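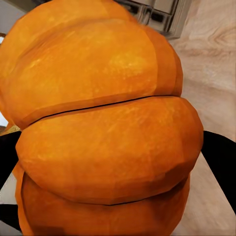

The ribbed orange skin of a pumpkin, seen close up.

Stastham Growers' Table to open a year-round seed library and cookery room at Curnitz Hall

STASTHAM, December 26, 2023 — Stastham Growers' Table is very happy to announce that its new seed library and cookery room will open its doors in April, in the old reading room on the ground floor of Curnitz Hall. Anyone who lives in Stastham or the villages nearby will be able to borrow seed in the spring, grow it at home or on an allotment, and bring a little of it back in the autumn for the next person to try. Joining is free, and so is borrowing.

The project has grown out of the Stastham Squash and Pumpkin Supper, which many readers will know as the long evening of soup, pies and music held in the hall when the clocks go back. This autumn's supper was the biggest yet, with 300 people sitting down to eat over the course of the evening, and a queue for second helpings that went out of the door and past the bicycle racks. A good many of those who came asked the same thing on their way home, which was where they could get hold of the seed. The seed library is the answer to that question, and we are grateful to everybody who kept asking it.

There will be 20 kinds of squash and pumpkin on the shelves to begin with, alongside climbing beans, peas, salad leaves, leeks and a few old-fashioned flowers that the bees are fond of. The collection takes in big carving pumpkins, small sweet ones for roasting, and several hard-skinned squashes that will sit happily in a cool cupboard until the end of winter. Each packet will come with a handwritten card saying when to sow, how much room the plant needs (a great deal, in the case of pumpkins!) and what it is like to eat.

"I grew up in a house where a pumpkin was dinner, and it was pudding, and then the seeds were toasted with salt and passed round while the grown-ups talked," said Ardalan Alipour, founder of Stastham Growers' Table. "When I moved here I was surprised to see so many of them carved for one night and then put straight in the bin. I don't want to tell anybody off about it, I like a lantern as much as the next person. But there is such a lot of good food in there, and it is such a cheerful thing to grow, and if you have never watched one swell up over a summer then I really do think you have a treat coming."

The cookery room sits next door to the seed shelves, through a wide doorway that has been opened up as part of the building work. It has been fitted out by Fulletti, the kitchen makers on Mill Lane, who gave the worktops and fitted them over two long weekends. There are 2 ovens, a low table so that children and wheelchair users can join in comfortably, and a deep sink for scrubbing muddy vegetables. The room will be used for relaxed cookery sessions, with 9 places at each one so that everybody gets a turn at the stove and a proper chat.

The first set of sessions will be led by Amini, the family bakery whose spiced squash loaf sold out before dark at this year's supper. They will start with simple things to do with a glut: soups, flatbreads, pickles and a slow-cooked jam that is lovely on toast and even better with cheese. Later sessions will look at what to do with beans, how to keep herbs through the colder months, and how to make a decent lunch out of whatever is left at the bottom of the vegetable drawer. No experience is needed for any of them, and aprons are provided.

"We have been baking with squash for years, mostly because our neighbours kept leaving them on the step," said a spokesperson for Amini. "It will be a pleasure to show people how we use them, and I expect we shall go home having learned a few things as well."

Borrowing seed will be kept as simple as we can make it. Visitors choose a packet, write their name in the book and take it away. We do ask borrowers to save some seed if they are able to, and there will be a guide on the counter explaining how. Beans and peas are the easiest place to start. Squashes and pumpkins are a bit more of an adventure — they cross with one another very readily, and a seed saved from a pumpkin grown beside a courgette may give you something quite unexpected the following year. Growers who would like to keep a variety true can come to a short morning workshop on pollinating the flowers by hand. And if the slugs get the lot, as they sometimes will, please come back anyway and have another packet.

Stastham Growers' Table would like to thank everyone who bought a supper ticket, lent a cooking pot or gave seed from their own garden. Thanks are also due to the staff at Curnitz Hall, who have put up with a good deal of drilling, and to the hall's morning art class, who moved upstairs without a grumble while the floor was being laid.

Seed donations are still very welcome. Packets should be dry, clearly labelled with the name of the plant and the year it was gathered, and handed in at the hall's front desk during normal opening hours. Shop-bought packets that have been opened are fine too, provided they are in date. The booking list for the cookery sessions will be kept at the same desk, and places will be given out in the order that names are added.

About Stastham Growers' Table
Stastham Growers' Table brings together people who like growing food and people who like eating it. It runs the annual Squash and Pumpkin Supper, a spring plant swap and a shared orchard behind Curnitz Hall.

Press enquiries
Ardalan Alipour, Stastham Growers' Table, care of the front desk, Curnitz Hall, Stastham. Visits to the new rooms can be arranged for members of the press ahead of the opening.

ENDS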